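# Gistau: my crochet border charts

By Ginette Aubert
August 26, 2022

Okay, so this started as a folder on my laptop called "edgings misc" and it got way out of hand! Gistau is my collection of crochet border patterns, typed up row by row so you can search them, sort them, or print the ones you like and ignore the rest. There are 300 borders in it right now. Most came out of my own notebooks, and the pretty pineapple ones are from Intan Pattinasarany, who let me type up hers too (thank you, Intan!!).

## What's in the folder

- `borders.csv` has one line per border, with the name, stitch multiple, number of rows, and a difficulty from 1 to 5
- `rows.csv` has the written instructions, 1,463 rows in all
- `charts/` has the symbol charts, for the borders that have one
- `notes.txt` is me rambling about yarn

Everything is in US terms. If you learned on UK patterns, my single crochet is your double crochet, so please check before you start a whole blanket (I once did an entire baby afghan the wrong way and it came out huge).

## How to use it

Open `borders.csv` in any spreadsheet program and filter on `multiple`. If your blanket edge has 200 stitches, anything with a multiple of 4, 5, 8 or 10 will go around without fudging. Corners are the annoying part. I put them in a separate column called `corner`, and "ease" in there means work three stitches into the corner stitch and hope for the best.

The groups are named Nasivlow (lacy), Kalinowski (chunky, good for wool) and Stena (plain, straight edges). They don't mean anything, I just like having names for things.

## Known problems
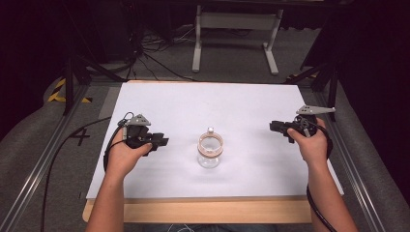
Difficulty ratings are all mine, and I've been crocheting forever, so a 3 might feel like a 4 to you. There are 17 borders in the Nasivlow group that I haven't test-stitched since typing them up. Those say "untested" in the last column. If you work one and the count comes out wrong, send me the row number and what you got, and I'll fix it in the next version.

Also, picot is spelled "piccot" in a bunch of the older rows. I know! Search for both.

## Sharing

Use these for anything you want, including things you sell. Please don't repost the charts as your own, and if you print them for a class, leave Intan's name on hers.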